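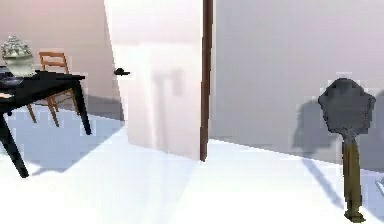

Handel 桥的水位读数,怎么换算到 Nasrallah 街

上次涨水之后,街上的群里反复出现同一个问题:Handel 桥的水位到了某个数,Nasrallah 街会不会进水。各种说法都有,有人记得桥上水尺的红线,有人记得网页上的数,也有人按桥墩上的旧水痕判断。这几个数放在一起对不上。我花了几个周末把能查的查了一遍,能量的量了一遍,结果写在这里,供住在这一段河边的人参考。

先说结论的适用范围。下面的数字只对 Nasrallah 街靠河的那一段低处有效,也就是旧仓库门口到下坡弯道之间。往上坡方向地面抬升很快,进水的先后顺序不同。Minesum 河对岸的情况我没有测,不要套用。

两套零点

Handel 桥有两个读数来源。一个是桥墩下游侧的搪瓷水尺,人工读,零刻度是安装水尺时定的。另一个是 Skistier 站的自动水位计,压力式,装在桥下游的护管里,数据每6分钟更新一次,在网页上能看到曲线。

这两个读数从来就不相等。群里争论的大部分内容,归根到底是一方在说水尺,另一方在说网页。我在水位平稳的时候去读了几次水尺,同一时刻记下网页值,两者的差值稳定,网页值比水尺值大274毫米。平水期间河面波动很小,水尺读到厘米,毫米位是几次读数平均后取的,最后一位不必当真。

差值稳定说明这是零点不同造成的。如果是仪器漂移,差值会慢慢变;如果是量程系数有问题,差值会随水位高低变化。我手里的读数覆盖了低水和中水,高水只有一次,而且是傍晚隔着护栏读的,水面有浪,精度差。那一次的差值与平水时大致吻合,但不足以证明高水段完全没有问题。

所以第一条:报水位的时候请写明是水尺还是网页。本文以下所有数值一律用网页值,即 Skistier 站的读数。

街面高度怎么接过来

知道了河里的水位,还要知道街面在同一个零点下有多高。市里的地形图上有等高线,但间隔太粗,对一条坡度平缓的街没有用处。我用的是借来的水准仪和塔尺,从桥头的水准点起测,一路引到 Nasrallah 街最低处的雨水口,再原路测回来。

路线总长超过100米,中间设了几个转点,转点都选在石砌路缘和井盖座圈这类不会下沉的硬物上。草地和沥青修补块不能用,尺子立上去会慢慢陷,读完后视再读前视就差出来了。前后视距尽量相等,这样仪器视准轴的残余误差可以抵消。桥头引道有坡度,做不到完全相等,那一站我换了仪器高度重测了一遍。

往返闭合差在我能接受的范围内,平差之后得到的结果是:Nasrallah 街最低处那个雨水口,篦子顶面对应的网页读数是2936毫米。

需要解释一下这个数的含义。它是一个几何高度,意思是河面如果静止不动,并且与雨水口之间完全连通,那么读数到这个值时,水面与篦子顶面齐平。现实里这两个条件都只是近似成立。

水从哪里来

很多人以为水是漫过河堤进来的。在我们这一段,顺序不是这样。堤顶比街面高出不少,河水还远没有到堤顶的时候,街上已经可以看到水。路径是雨水管。

Nasrallah 街的雨水管自上坡方向汇集,从旧仓库旁边穿过堤身,出口在桥的下游侧。出口装有一扇拍门,铸铁的,铰链在上方。河水低的时候,管内的水把门推开流出去;河水高过出口的时候,外侧水压把门压住,理论上河水进不来。

拍门的问题有两个。第一是关不严。树枝、塑料瓶、缠在一起的水草,任何一样夹在门缝里,都会让河水沿管子倒灌。第二是关严了以后,管内自己的水也出不去。如果同时在下雨,上坡的汇水全部积在管子里,从最低的雨水口冒出来。这两种情况在街面上看起来完全一样,都是篦子往外冒水,但处理办法相反。

区分的办法是看时间。河水倒灌的时候,冒水的起止跟着河水位走,雨停了照样冒。管内积水的时候,冒水跟着雨走,雨一小就缓下来,哪怕河水位还在涨。水的颜色也可以参考:河水带泥,发黄;街面雨水前期带油污,后期比较清。颜色的判断在夜里用手电看不可靠。

为什么实际进水会早于或晚于这个数

有几项因素会让实际情况偏离上面的几何高度。按照我认为的影响大小列出来。

一是降雨。前面说过,拍门关闭以后,街上的积水由雨量决定。短时强雨加高水位是最坏的组合,读数离2936毫米还有一段距离,街上就可能有水。反过来,上游来水、本地无雨的时候,只要拍门正常,读数略超过这个值,街面也可能是干的。

二是水面坡降。水位计装在桥的下游,管道出口也在下游,两者不在同一个断面。洪水期间水面沿流向有坡度,流速越快坡度越大。出口位置的水面略低于水位计位置,所以这一项偏于安全,我没有做修正。

三是桥墩壅水和漂浮物。桥孔堵了树干以后,桥的上游侧水位会抬高,下游侧不受影响,甚至稍低。这时候从上游侧看河面,会觉得水比网页显示的高很多。两边都没有错,看的位置不同而已。

四是压力式水位计本身。它测的是水压,换算成水深要用水的密度。洪水含沙,密度偏大,读数会略高。护管进水孔被泥堵住的时候,读数变化会滞后,曲线看起来异常平滑。正常的洪水曲线上应该有细小的锯齿,如果突然没有了,值得怀疑。

五是沉降。旧仓库门口那一段路基是填土,雨水口的座圈可能还在缓慢下沉。我打算隔一段时间复测一次,在复测之前,把这个高度当作现在的数来用。

怎么看曲线

网页默认显示的时间范围很长,涨水的头几个小时在图上几乎看不出斜率。应该先把范围缩短,再看最近一小时的变化。

需要看的是两个量:当前读数离街面高度还差多少,以及上涨速度。前者除以后者,得到一个粗略的剩余时间。这个算法假设上涨速度不变,实际上涨水过程中速度先增后减,所以在起涨阶段算出来的时间偏长,接近洪峰时算出来的偏短。起涨阶段的偏差对人不利,要留余量。

另外注意网页有延迟。数据是按间隔采集的,但上传分批进行,偶尔会一次补上好几个点。图的右端停住不动,有可能是水位真的平了,也有可能是数据没到。看最后一个点的时间标注就能分清。去年十二月那次涨水,曲线在半夜停过一段,群里有人据此说水已经不涨了,其实是通信断了。恢复以后补上的点全部在原来的高度之上。

网页还有一条灰色虚线,标着警戒。那条线是为航道管理设的,与街面是否进水没有关系。渡船停航看那条线,搬车看那条线就晚了或者早了,取决于当时下不下雨。

我自己的做法

下面是我家采用的步骤,房子在那一段低处,地面层只有车位和一间储物间。别家的高度不同,数值要自己改。

读数进入上涨段,并且上游仍有雨,就把车开到上坡去。这一步不看具体读数,因为弯道一旦积水,车就出不来了,而搬车的代价很小。

储物间的地面比雨水口篦子高出两级台阶。里面的东西分两层放,怕水的在上层货架,不怕水的在地面。涨水时需要搬的只剩下除湿机和一个工具箱。插座已经改到腰部以上的高度,由电工做的,单独一路断路器,人离开之前拉掉。

地漏装了手动闸阀。平时开,涨水时关。关了以后洗衣机不能用,因为排水走同一根管子。这件事要写在阀门旁边,我家写在一块塑料牌上。闸阀半年开合一次,不动的话阀杆会咬死。

挡水板我试过一块,槽是固定在门框两侧的,板底有橡胶条。在院子里用水管冲,底边渗水量可以接受,两侧角部漏得多一些,后来在槽里补了密封条。没有经过真正的洪水,不评价效果。

沙袋我不再用了。灌满以后很重,泡过河水以后更重,事后处理麻烦。需要临时堵缝的地方改用塑料布加木条压边。

拍门的检查

拍门属于市政设施,个人不能动。能做的是低水的时候从堤上的步道往下看,看门缝里有没有夹东西,铰链一侧有没有明显歪斜。看到问题就报修,报修时写清楚是 Handel 桥下游侧、旧仓库旁边的出口。这一段河岸有好几个出口,只写 Nasrallah 街的话,派来的人可能会去上坡的那一个,我遇到过一次。

报修以后会收到一个编号,建议在群里贴出来,后面的人可以在同一个编号下补充,省得重复派单。

尚未弄清的几点

第一,管道中段的高程。我只有雨水口和出口两端的高度,中间有没有倒坡不清楚。上次退水以后,街中间那个检查井里的水比两头排得慢,有可能是淤积,也有可能是管子局部下沉。要开井盖才能知道,这不是我能做的。

第二,高水段的差值。水尺和网页在高水时是否仍差274毫米,需要更多的同步读数。如果有人涨水时正好在桥上,可以拍下水尺并记下时间发给我,时间精确到分就够用。请站在步道里侧读,不要下到护坡上去,护坡的石面长了青苔。

第三,旧水痕。桥墩上那条最高的深色痕迹,有人说是早年一次大水留下的。我用尺子引过去量了,但痕迹上下沿相差一个手掌宽,没有办法定出一个有意义的数。图书馆的旧报纸里提到过那次水到了仓库的第二级石阶,可是仓库门口后来重修过,石阶是不是原来的石阶,我还没有查到。

测量手簿的扫描件和计算表我放在博客的附件页。表里转点的编号与手簿一致,平差用的是按测站数分配,没有按距离分配,因为各站视距差别不大。发现算错的请留言,写明是哪一站。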